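4 Preparing and coating the worktop

4.1 Before you start

The Tatero two-part finish is supplied in a base tin (A) and a hardener bottle (B). The two must be used as a matched set. Check that the batch code on the lid of A is the same as the one on the shoulder of B. If the codes differ, do not mix them; return both to the supplier.

The finish can be applied to bare timber, mineral board and previously coated worktops in sound condition. It is not suitable for surfaces that have been waxed or oiled, unless these have first been stripped with Wedgate Remover (see section 7).

CAUTION: Part B irritates skin and eyes. Wear gloves and eye protection until the last coat has been applied and the tools have been cleaned.

4.2 Cleaning and sanding

1. Clear the worktop and wipe it down with warm water and a little washing-up liquid. Rinse twice.
2. Leave to dry fully. Timber tops need longer than board, and end grain longer still.
3. Fill dents and screw holes with Ilitz fine filler. Overfill slightly and let it harden.
4. Sand the whole surface with the 400 grit sheets supplied. Use a flat block on the top and bare fingers on the edges.
5. Vacuum off the dust, then wipe with a lint-free cloth.

Note: Do not use a tack cloth. The resin in it can leave marks under pale colours.

4.3 Mixing

6. Stir part A for two minutes, scraping the bottom of the tin.
7. Pour in all of part B. Do not split the set.
8. Stir slowly for a further three minutes, then let the mixture stand for 5 minutes so that air bubbles can rise.

The mixture stays workable for 43 minutes at normal room temperature. In a warm kitchen this time is shorter. Once it begins to pull into strings from the stirrer, throw it away – thinning will not bring it back. 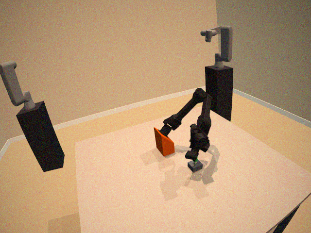
Colour and speckle are decided at the mixing stage and cannot be changed once the coat is down. The plain shades are used as supplied. For a speckled finish, stir in one sachet of Vermeulen fleck after step 8. A light dose over a pale pinkish-beige gives a faint mottled speckle on a smooth surface, much like the look of the tabletop shown. A second sachet gives a coarser effect, and more than two will weaken the coat. Keep the mixture moving while you work, as the fleck settles quickly.

4.4 Applying the finish

9. Start at the edge furthest from you. Load the foam roller evenly and roll off the excess.
10. Work in strips across the shorter side of the worktop. Overlap each strip by a third.
11. Finish each strip with one light pass in a single direction. Do not go back over it.
12. Coat the front edge last, using the small brush.
13. Leave for 8 hours, then sand lightly and apply the second coat from a fresh set.

Speckled finishes: use fleck in the second coat only. Fleck in the first coat will be cut by sanding and will show as dull spots.

CAUTION: Never seal the tin while it still contains mixed finish. The mixture gives off heat as it hardens and pressure may build up.

4.5 Drying and first use

Light objects may be placed on the worktop after two days. Allow about a week before using water, hot pans or cleaning products. Rubber feet can mark a new coat; put card under them for the first month.

In winter, from December onwards in most homes, unheated rooms may be too cold for the finish to harden. Heat the room before step 6 and keep it heated overnight.

For faults in the dried coat, see section 6.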